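Product Review: Zendby Wire Mesh Desk Tray, Model 3118
Office Furnishings and Supplies, Stemton Resource Desk
Reviewed 12th May

The Zendby 3118 is a shallow rectangular tray of black wire mesh, sold for use on desks, counters and shared tables. The Stemton Resource Desk was asked to assess it as a replacement for the molded plastic trays now in use in the staff kitchens and reading areas. Two trays were purchased at the regular price from Bjarnason and were in daily use from February.

Construction. The mesh is fine enough that paper clips, tea bags and wrapped sugar do not fall through. The rim is raised on all sides and stands a little higher along the back, and this gives the hand a natural place to lift from. No sharp wire ends were found on either sample. The finish on one tray had worn at a corner by the end of the trial, where it had been pushed repeatedly against a wall.

Stability. The manufacturer does not state a maximum load. The tray was tested with 400 sheets of plain paper and did not sag. With 1000 sheets the floor bowed slightly and returned to shape when emptied. Mugs and cups with a flat base stand securely. Stemmed glasses do not, and the tray is not recommended for them.

Cleaning. Crumbs pass through the mesh to the table, so the surface underneath must be wiped separately. The tray itself may be rinsed under the tap and should be dried at once. Coffee that dries in the corners requires a small brush.

Appearance. The black wire is plain and suits most rooms. It shows clearly against pale furniture and is easily found on a crowded counter.
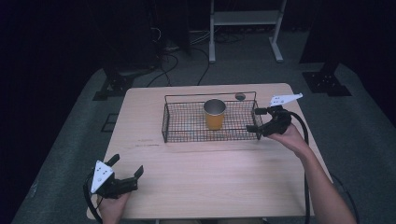

Pestoseck wrote to the Desk after the first notice of this review and asked that the matter of scratching be addressed, having found faint lines on an oiled tabletop after several weeks with a similar tray. The trial tables showed no such marks, but neither has an oiled finish. Adhesive felt pads are not supplied and may be added by the purchaser.

Rating: Recommended for general use, with pads on soft or oiled surfaces. The tray should not be used outdoors.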